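The Small End of the Job

The sharpening shop on Skiltley Street opens at 4 in the morning, well before the hospital two blocks over starts its first cases. Joyce Simiyu likes it that way. The phone doesn't ring and the bench lamp is the only light she needs.

Simiyu repairs surgical hand instruments. Scissors make up most of the work, then forceps, then needle holders, which come in with their jaws worn smooth from gripping curved needles all day. She learned the trade at Ndung'u, a family repair firm, and took over this bench when Dennis Kinyua retired from it. His files still hang on the wall in the order he left them.

On a Friday in February there were 74 pieces in the tray. Each gets a wipe, a look under the magnifier and a paper tag. Simiyu opens and closes every one beside her ear before she does anything else. A dry hinge has a scratchy sound. A loose one clicks.

"People look at the tips first," she says. "I look at the joint. If the joint is off, the tips can't meet, and you can file on them until lunch."

A needle holder takes her longer than a pair of scissors. She holds it up to the lamp with the jaws closed and looks for a line of light between them. If she sees one, the jaws go in a small padded vise and she bends them back a little at a time – this is slow work, and she won't talk while she does it. Then she clamps a thread in the tips and pulls. It should hold without being cut.

Naomi Koech, who teaches instrument care to new operating room staff, sends her classes over to watch. She wants them to see what happens to a tool that was soaked too long or dropped in a sink with heavier things on top of it. Pitting starts in the places a brush doesn't reach, she tells them, and the box lock of a forceps is the worst of these. Koech carries 2 ruined clamps in her bag to pass around.
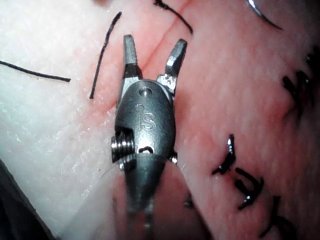
Steel jaws spread wide above the wrist of a surgical instrument, with soft tissue behind.

 She does keep a magnifier free for Koech's students, who tend to stay past the hour.

By 9 the tray is half empty. The finished pieces are oiled at the hinge, wrapped in blue paper and set in a box by the door. Simiyu hangs up the last file, washes her hands and turns the phone back on.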